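Call for Participants: How Long Do We Keep Our Clothes?

A wardrobe study in Nerkirthorpe and Cledeck

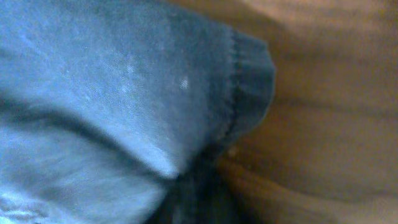

Blue denim on a brown wooden surface.

May 28, 2022

The Keskinen Institute for Everyday Life is looking for people who wear clothes until they are old, and also for people who do not. We want to understand how long a garment stays in use in a normal household, who repairs it, and at what moment it is decided that it will not be worn any more. The study starts in September and it continues for seven months.

Background

Much is written about what people buy, but less is known about what happens in the years after the purchase. In our first survey we received 341 answers by mail from households in Nerkirthorpe. Many of them told us that the oldest garment in the house is a pair of jeans or a winter coat, and that they could not say exactly when it was bought. A survey on paper can not go deeper than this. For this reason we now wish to follow a smaller group of persons during a longer time.

Who can take part

You can apply if you are 18 years or older and you live in Nerkirthorpe, Cledeck or one of the villages on the bus line between them. You do not need to know how to sew. You do not need to be interested in fashion. We are glad to receive applications from men, because in the survey most of the answers came from women, and from people who live alone.

Two persons from the same household may both take part, but each must fill in an own form. People who work in a clothing store or in a laundry are also welcome, we only ask that you mention it in the application.

Unfortunately we can not accept people who plan to move away from the area before the study ends.

What you will do

At the beginning a researcher visits you at home. Together you will choose seven garments which you use often, and the researcher will ask you some questions about each of them: where it came from, if it was ever repaired, what you like and do not like in it. This visit takes one evening or one morning, as it suits you better. It is not necessary to clean or to tidy up before we come.

After this you keep a clothing diary. For every one of the chosen garments you write down when it was worn, when it was washed, and if anything happened to it — a lost button, a hole in the knee, a stain that does not go away. You can write in the paper notebook that we give you or in a simple form on your phone. Most entries are only one line.

You will also be invited to 2 group meetings at our rooms in Cledeck. In the first one we talk about repair, and there will be a sewing machine and patches for those who want to try. The second meeting is about giving away and throwing away. Coffee, tea and something to eat will be served. If you use a wheelchair or have other needs, please write it in your application, the building has an elevator from the yard side.

At the end there is one more visit at home, similar to the first one.

If you decide to give away, sell or throw away a chosen garment during the study, this is completely allowed. We only ask you to write down the reason. Please do not change your habits for us.

Compensation

Participants who complete the whole study receive a gift card of 150 dollars. Bus tickets to the group meetings are paid back against a receipt. If you stop earlier, you receive a part of the amount according to the months you completed.

Your information

Your name will not appear in any publication. The diaries are kept in a locked cabinet and they are destroyed when the final report is ready. We may ask to photograph single garments, but you can say no to this and still take part. You may leave the study at any time and you do not have to explain why.

How to apply

Write to us a short letter or e-mail, in English or in any other language you feel comfortable with. Please tell:

your age and where you live
how many people are in your household
one garment you have kept for a long time, and why it is still with you

The last point can be a few sentences, at most 1000 characters. There is no right answer and we do not judge the writing.

Letters can be left in the box at the Cleltstead library, next to the return desk, or sent to the Keskinen Institute, Wardrobe Study, Cledeck. The e-mail form is found on our contact page under "Wardrobe Study". We answer to everybody, also to those who are not chosen this time.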